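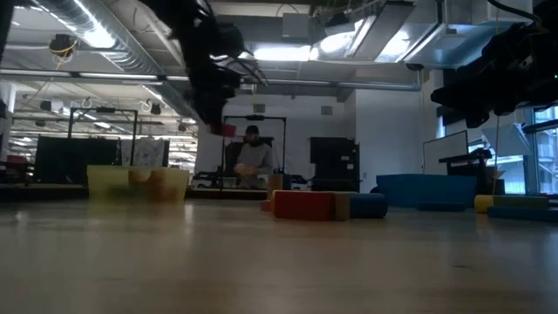
Cindcombe Well Testing Program
Second progress report to the Hestum Fund
December 1, 2017

Period covered

This report covers the work done since the grant began in March. It follows the headings in the grant letter. Spending is reported separately on the form your office sent us.

Summary

The program offers free testing to households in Cindcombe that draw their drinking water from private wells. We planned to sample 66 wells in the first year. As of this report 57 have been sampled and results have gone out to all but the most recent group. The work on the east side of the township is behind schedule and the work along the Tistum road is finished. We do not expect to ask for more money, but we are asking to move one deadline, as explained below.

Sampling

Each household gets a kit with two bottles, a cold pack and a one-page set of directions. The first bottle is for bacteria and the second is for nitrate, arsenic and manganese. We ask people to take the sample from the kitchen tap after running it for five minutes, and to have it back to the township office by noon on the same day. The courier leaves at one.

In the spring we lost a number of samples to late returns. The lab will not run the bacteria test on a bottle that is more than a day old, and we had been accepting kits on days when there was no pickup. We now hand out kits only on the afternoon before a courier day. Late returns have mostly stopped. The households affected were sent new kits at no cost to them.

The directions were rewritten in the summer. The old sheet told people to remove the aerator but did not say what an aerator was, and we had several calls about it. The new sheet has a line drawing. It also says in larger type not to rinse the bottle, which comes with a small amount of powder in it that needs to stay there.

Results so far

Of the wells sampled, 17 had at least one result above the level at which the lab advises action. Most of these were bacteria. Nitrate was high in a small group of shallow wells on the low ground near the creek, and these were the older dug wells, as we had guessed in the application. Arsenic was found above the advised level in a few drilled wells on the ridge. We had not expected that, and the lab repeated those tests before we sent the letters. The repeat numbers were close to the first ones.

Households with a bacteria result were told how to disinfect the well and were offered a second test four weeks later. Not everyone has taken it up. Where the second test also failed, the usual trouble has been a cracked cap or a casing that ends below ground level, and we have sent those owners a list of licensed well contractors in the county. The grant does not pay for repairs. Several people have asked about this and we think it should be discussed before any second year.

East side

We are short on the east side. Many of the houses there are rented and the owners live elsewhere. We need the owner's signature on the consent form, and letters to out-of-town addresses are slow to come back when they come back at all. In September we changed the form so it can be signed and returned by email, and this brought in more replies than the two mailings before it. A few properties share a single well, so the number of wells on that side may be lower than the county list suggests.

Mailing and records

The notice about free testing went to every address in the township, 3,001 in all, including those on the public supply. That was more than we needed to send, but the county could not give us a separate list in time. It cost more in postage than we had budgeted. The difference was covered from the printing line, which came in low.

Results are now kept in Wumbei, the records system the township already uses for building permits. Entering them took about six weeks longer than planned. The parcel numbers in the old well list did not match the current ones, and each had to be checked by hand against the tax map. The list is clean now and the county has asked for a copy.

Request

We ask that the date for completing first-year sampling be moved to the end of March. The ground near the creek is hard to reach in January and February, and two of the remaining wells are at seasonal houses where the water is shut off for the winter. If the owners cannot open them by then we will replace them with wells from the waiting list.

Next steps

Collect the remaining east side consent forms.
Send result letters for the November samples.
Finish second tests for households that have asked for one.
Hold the public meeting at the Tistum road hall, date to be set with your office.
Send the draft map of results to the Hestum Fund for comment, with house locations removed.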